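# Chapter 4: Small States in Large Rooms

When the delegation from Woneck first took its seat in the regional assembly, it brought four people, one of whom was there mostly to carry the papers. The neighboring delegation from Brestetti needed two rows. If you had walked in that morning without a program, you might have guessed that only one of these countries was going to matter, and you would have been in good company, for most of the newspapers guessed the same thing.

And yet over the next few years Woneck had its name on the fishing agreement, on the river treaty, and on the long and rather dull protocol on customs forms that traders in the region still grumble over (and still use every day of their lives). How does a country with so little money and hardly any army manage that? We will be living with this question for the whole of the chapter, so please don't worry if your first answer feels thin.

In Chapter 3 we looked at power as something a state has: soldiers, factories, oil, people. It is a fair place to begin, and I wouldn't want you to throw it away. But an assembly is a peculiar sort of place. It has rules on who speaks and when, it has working groups that meet late in the day when everyone would like to go home, and somebody has to write the first draft.
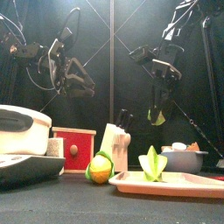
Delwyn Cartwright takes a harder line on all this, and has argued that small members win only the fights that large members can't be bothered to have. On the river treaty, Cartwright points out, Brestetti had already got the dam it wanted at Cosgrove before the talks ever opened, and so could afford to be generous with the wording.

There is a good deal in that, and we will come back to it when we read the Cosgrove papers together. Darcy Hoani's reply, which you'll find in the readings, is that wording has a way of lasting – the dam is silting up, while Article 52 still decides who may draw water below it.

Keep both views in your pocket as you read. The first section follows the Gindo talks from the opening speeches through to the vote, and it moves slowly on purpose. The second turns to voting blocs, and the third to what happens when a member simply stops paying its dues.

**Before you go on:** think of a club, team, or town meeting you have belonged to. Who wrote things down? Did it matter?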